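Moving up an age group mid-season: worth it or just a way to get more fees?
Youth Soccer > Parents' Corner
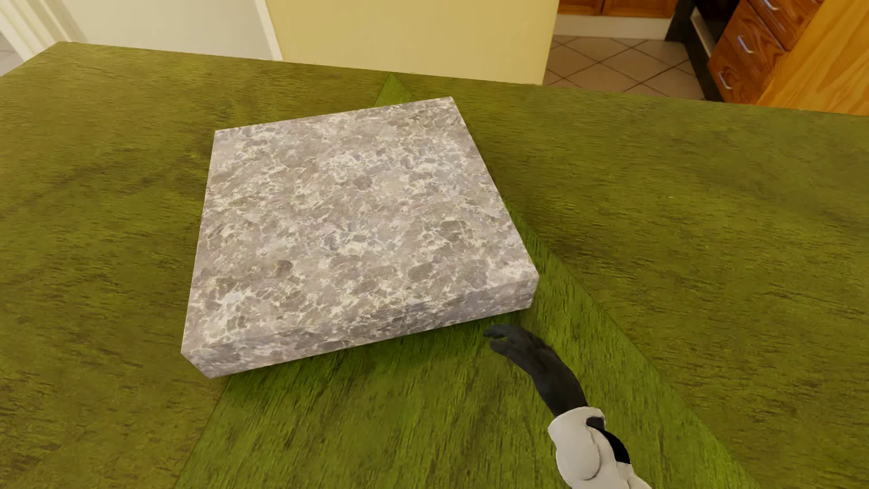
How many games can a kid play up before the club has to change her registration?

In the Faulkner league it is two per season. After that she has to be carded on the older team, and she can't go back down until the next registration window opens.

Posted by Hazel Haverford, Wed 11 September

My daughter is nine and plays on a rec team at Anness. She scores a lot. In August her coach took me aside and said she was "wasting her time" at this level and should move to the older travel group. I got the rule from the league office, so I don't need that part explained. What I want to know is whether the move does anything for the kid.

The older group costs $40 more a month, plus a uniform, plus tournaments that somehow never appear on the price sheet. The same coach runs both teams, and he gets paid for one of them. You can see why I'm a little slow to take his word for it. She hasn't asked to move. When I brought it up she wanted to know if they got better snacks.

Has anyone done this and been glad they did a year later? I don't mean two weeks later, when the new jersey is still exciting.

Bình Châu

We moved our son up at the same age and I would call it a wash. He went from scoring most Saturdays to standing on the left side hoping somebody would pass to him. The coaches said this was "development." Maybe. His first touch got quicker, I'll give them that. He also got knocked over a lot by kids a head taller, and by spring he was finding reasons to skip practice.

What I'd do is use up your two games. Pick ordinary league games and skip the tournament, where everyone's wound up and the bench hardly plays. See how many minutes she gets. If the coach promises her a regular spot, ask him to put it in an email. Ours wouldn't, and I should have taken the hint.

Also get the full cost for the year before you sign. With hotels and gas we ended up past $2,000, and I never did get a straight answer on what the "facility charge" paid for.

Trinh Đào

let her play up!! mine did it and loves it, she was so bored before. they learn faster with big kids, everybody knows that. the Bremodholm tournament is super fun too

Ruoxi Duan

I don't know that everybody knows that. I coached rec for several seasons and saw it go both ways, mostly depending on whether the kid had a friend on the new team. I wouldn't put much weight on the goals either. At nine, a lot of scoring comes from being the fast one, and that can change in one summer when the others grow.

If she's happy, finish the season where she is. Ask him to play her in midfield or at the back for a few games. It's harder for her, and it costs you nothing. If he says no to that but keeps pushing the travel team, I'd draw my own conclusions.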